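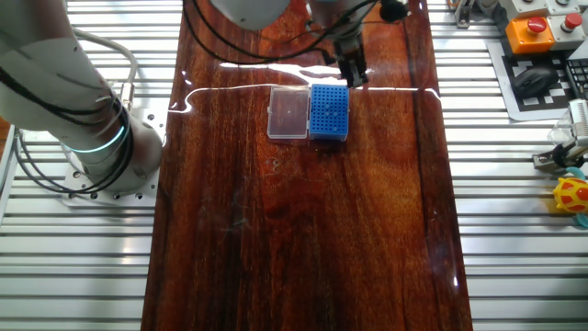

Rhys Halliday

Gredix 벤치 셀 (공용 작업장용, 로봇 팔 2대 구성)
제조: Ultov
품번: 1,014
제어 소프트웨어: Zarkotix 3

개요
Gredix는 공용 작업장이나 가정 작업실에서 직접 조립하는 양팔 작업대 키트이다. 알루미늄 프로파일 상판 위에 팔과 보조 장치를 볼트로 고정하고, 가운데에는 목재 작업판을 올린다. 본 페이지의 내용은 Ormsby 공용 작업장에 설치한 셀을 기준으로 작성하였다. 납품 상태는 미조립이며, 팔과 그리퍼는 별매이다.

상판
가로 홈이 난 알루미늄 프로파일로 구성된다. 홈에는 슬라이드 너트가 들어가므로 브래킷 위치는 조립 후에도 변경할 수 있다. 작업판은 사용자가 준비한다. Ormsby 셀에는 결이 짙은 적갈색 원목 판을 올렸고 표면은 광택 마감이다. 광택면은 천장 조명을 그대로 반사하여 흰 선이 생긴다. 비전 기능을 사용할 경우 무광 마감을 권장한다. 이미 광택 판을 쓰고 있다면 조명 각도를 먼저 조정할 것.

팔 장착
볼트 구멍이 뚫린 금속 베이스 플레이트를 프로파일 위에 고정한다. 대각선 순서로 가체결한 뒤 본체결한다. 플레이트가 작업판에 닿지 않도록 간격을 둔다. 케이블은 팔 바깥쪽으로 돌리고 관절마다 여유 길이를 남긴다. 여유가 부족하면 손목 회전 시 커넥터에 하중이 걸린다. 반대로 너무 길면 늘어진 고리가 작업물에 걸릴 수 있으니, 저속으로 전 구간을 한 번 움직여 본 다음 묶는다.

그리퍼 접근 시험
첫 시험에는 피펫 팁 박스를 사용한다. 구멍 간격이 일정하고 가벼우며, 충돌해도 손상이 적다. 투명 뚜껑은 완전히 펼쳐 랙 옆에 평평하게 둔다. 접근점은 랙의 모서리로 잡는다. 핑거 끝을 모서리 바로 위까지 내린 뒤 정지시키고 좌표를 저장한다. 하강 속도는 설정값 2를 넘기지 않는다.
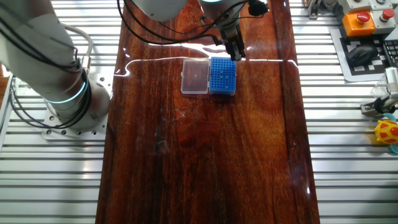 파란색 랙의 오른쪽 위 모서리에 접근한 그리퍼

좌표 저장 후 팔을 원점으로 보내고 같은 동작을 32회 반복한다. 반복 중 랙이 밀리면 하강 높이를 다시 잡는다. 작업판 위에 미끄럼 방지 시트를 깔면 재현성이 좋아지지만, 시트 두께만큼 Z값을 수정해야 한다.

보정판
흑백 체커보드 패턴을 사용한다. 보정 중에는 패턴 전체가 카메라에 보여야 하므로 마우스 등 다른 물건을 올려 두지 않는다. 인쇄물을 직접 제작할 경우 배율 100%로 출력하고 평평한 판에 붙인다. 보정 파일은 Zarkotix의 셀 설정 폴더에 저장되며, 베이스 플레이트를 옮긴 뒤에는 기존 파일을 쓸 수 없다.

비상 정지
적색 누름 버튼이 달린 스위치 박스는 작업자 손이 닿는 모서리에 둔다. 팔이 여러 대인 셀에서는 각 팔의 정지 회로를 따로 확인한다. 버튼을 누른 상태에서 Zarkotix 화면에 정지 표시가 뜨는지 보고, 해제 후 팔이 스스로 움직이지 않는지도 확인한다. 공용 작업장에서는 사용자가 바뀔 때마다 이 점검을 반복한다.

키트 구성
알루미늄 프로파일 상판, 좌우 각 1식
베이스 플레이트 및 볼트
소형 금속 브래킷
슬라이드 너트
체커보드 보정판
조립 설명서

별매
로봇 팔, 그리퍼, 손목 카메라, 비상 정지 박스, 케이블 홀더

참고
구형 프로파일은 홈 규격이 달라 현재의 슬라이드 너트와 호환되지 않는다. 1월 이전 출고분을 보유한 경우 주문서의 비고란에 기재하면 구형 너트로 출고한다. 목재 작업판의 치수 도면은 조립 설명서 부록에 있다.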